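Assunto: Re: [célula-pirnon] deriva da base depois do reaperto

Em 6/28/22, Ekkachai Jitpraphai escreveu:
> Depois de 90 ciclos a base voltou a sair de zero.
> Reapertei os grampos, sem melhora. Troco a placa?

Ekkachai,

Não troque a placa ainda. Solte os dois grampos da borda, limpe o apoio e reaperte em cruz, a 12 N·m — sem o braço energizado. Depois refaça o zero das juntas.
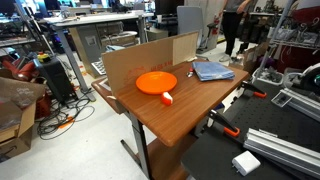 O anteparo de papelão fica onde está até o fim da calibração; se ele sair do lugar, a referência de fundo muda e o erro volta a aparecer no log. Em março perdi mais de 23 ciclos com isso na célula Jestov.

Mande o log com o offset da junta 2 antes e depois.

Hnat Horobets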